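My new beach bag is finally here and I love it already! It's the clear one from Sulent, and I had been eyeing it since April. I wanted something see-through so I can find my keys without dumping everything out (we've all been there, right?).
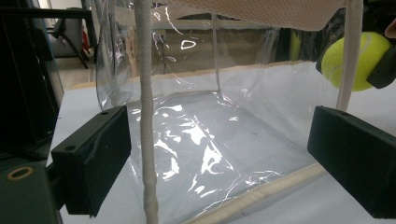
Clear sides, beige mesh along the top and those chunky rope handles!

First outing will be the courts at Boltham, so tennis balls are going in before the sunscreen even gets a look. I do love a fresh yellow ball, all that fuzz!

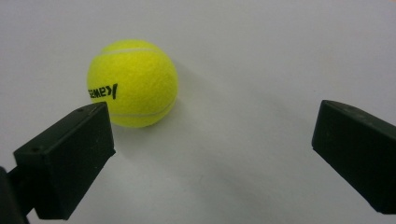 Tennis ball, bright as ever

Next up, finding a towel that goes with the rope. Ideas welcome!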